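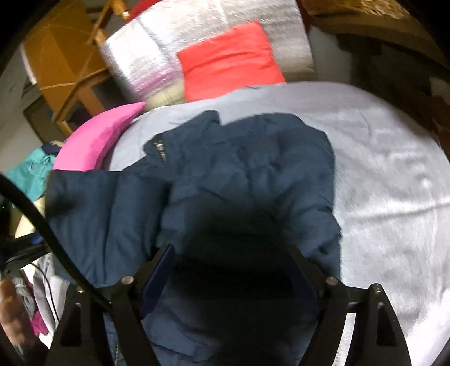
**How do I fold padded jackets so they stay folded and fit a shelf?**

I'm putting away the winter jackets for a family of five and I can't get a padded one to fold into anything with corners. I do it on the bed, on top of the sheet, so there is plenty of room. The one I'm stuck on is dark navy, matte on the outside, with soft quilting, and it creases all over as soon as it's laid out. I can get one sleeve to make a wide fold with a fairly straight top edge, and then the right side bunches up and the whole thing ends up as a lump. There's also a short metal zipper on it and I never know whether that should end up inside the fold or outside.

What I have to work with:

- One closet shelf, 900 mm wide and 300 mm deep, in a Grevano closet unit. The shelf doesn't move because the holes on one side are stripped.
- Two lidded fabric boxes from Prekura. They fit the shelf side by side with a little room left over.
- No hanging space. The rail is full of work clothes and it already sags.

The jackets need to stay put until we want them again. I'm in Pendville, so "until we want them again" can be a week or two months depending on the year, and I don't want to pack them in a way that takes an hour to undo. The filling is polyester in all of them as far as the labels say. One label is washed out and I can't read it.

I tried rolling, and it came undone overnight and pushed the lid off the box. I also tried the thing where you stuff the jacket into its own hood, but that only works if the hood is big enough, and on the kids' jackets the hoods snap off and are tiny.

Questions, I suppose:

1. Is there a fold that holds without a strap or a rubber band?
2. Zipper open or closed?
3. Are vacuum bags a bad idea? I have a pack of them in a drawer and my sister-in-law swears by them, but I've read that they ruin the padding.

Posted Thu 6 January

---

**Answer 1** (marked as helpful by the asker)

I fold a lot of these. I work in the back of a secondhand store and we get padded jackets by the sackful every spring. The fold we use takes less than a minute once you've done it a few times, and it holds without a strap because the bottom of the jacket makes a pocket that the rest goes into.

Start with the zipper. Close it all the way up and then bring it back down a hand's width, so air can get out at the neck. If you leave it fully open the two fronts slide over each other while you work, and that is usually why one side bunches. Close the pocket zippers too, but only after you've checked the pockets. Tissues and candy left in there over a summer are worse than any crease.

Then:

1. Lay the jacket face down on a flat surface. A bed works but it's soft, so press with your forearms and not your fingertips. A table is better if yours is big enough.
2. Smooth the back from the middle out toward the side seams. You won't get rid of the small creases, so leave them. What you want out is the big air pockets.
3. Turn up the bottom hem by a hand's width, all the way across, so it makes a cuff on the outside of the jacket.
4. Fold one side in to the middle, then lay that sleeve straight down along the body. The sleeve should lie flat on the part you've just folded. Same with the other side.
5. You now have a long strip. Press it from the hem toward the neck.
6. Fold the hood down onto the strip if there is one.
7. Roll or fold from the neck down to the hem. Fold if you want corners, roll if you don't mind a sausage. Keep it tight.
8. When you get to the hem, take the turned-up cuff and pull it back over the bundle, the way you'd turn a pair of socks into a ball.

The cuff is what keeps it closed. On a short jacket with an elastic hem it holds very well. On a long coat with a straight hem it's looser, but it won't come undone overnight unless something is pushing on it.

For your shelf, fold in step 7 instead of rolling. Make the strip a little narrower than the box, measure once with the box next to you, and do all the adult jackets to that width. The kids' ones can go in at the ends.

On your zipper question, the teeth end up inside the bundle if you lay the jacket face down the way I said. I like them inside. Metal teeth can snag the shell of whatever is packed next to them, and the thin shiny shells are the ones that suffer. Matte ones are usually a bit tougher in my experience but I would still keep the teeth in. If a jacket has a metal zipper on the sleeve or chest too, put a sock or a folded T-shirt against it.

Take the snap-off hoods off the kids' jackets and put each one inside its own jacket before you start step 4. Don't put them all in a bag together. You'll spend a morning working out which is which.

> **Comment from the asker:** This worked on the navy one on the second try. The first time I forgot to turn the hem up before folding the sides in and had to start over. The long coat won't hold, so I've put it in the bottom of the box with the others on top of it.

> **Reply:** Bottom of the box is fine for the coat. Swap it to the top when you next open the box so it isn't squashed the whole time.

---

**Answer 2**

On the vacuum bags. I've used them for years for bedding and for jackets, with mixed results.

Polyester filling puts up with being squashed better than people say, for a short time. A few weeks in a bag and it comes back after a tumble in the dryer on low with a couple of clean tennis balls. I left two ski jackets in bags from one July to the next and they came out flat in places, mainly across the shoulders, and one of them never filled out again. The other one was fine. Same brand, same bag, so I can't tell you why.

Down is a different matter. I wouldn't vacuum down at all. If you can't read the label on one of them, feel along a seam for little quills poking through. If you feel any, treat it as down. If you don't feel any, that doesn't prove much, so treat it as down anyway and keep it out of the bag.

If you do use a bag, don't take it down to a brick. Stop when it's lost half its height. The bag will still save you room and you're not crushing the filling as hard. Most of the bags I've had let air back in after a while regardless — the cheap ones in days. I had some Vanags ones that stayed down longer, but the slider on one split, so I'm not recommending them especially.

The other thing is moisture. Wash and dry the jackets first if they need it, and dry means dry all the way through. The outside of a padded jacket feels dry long before the inside does. I run mine for 60 minutes on low, take them out, pull the clumps apart by hand, and run them again. Then they hang over a door overnight before they go in any bag or box. A damp jacket in a sealed bag smells so bad by the time you open it that washing it again doesn't always help.

Given that you might want them back out in a week, I'd skip the bags. Opening one to get at a single jacket means getting the vacuum cleaner out again to close it.

> **Comment:** Agree on the damp. We lost a snowsuit that way.

> **Comment:** You can sit on the bag to get the air out if you don't want to use the vacuum. Leave the corner of the slider open, kneel on it, and close it while you're kneeling.

---

**Answer 3**

Just hang them. Folding makes creases. Get a hook for the back of the door.

> **Comment from the asker:** Thanks, but the closet has sliding doors and the bedroom door already has the ironing board on it.

> **Comment:** Creases in a padded jacket drop out by themselves if you wear it for a day or hang it in the bathroom while somebody showers. I wouldn't worry about them. And please don't iron it, the shell can melt.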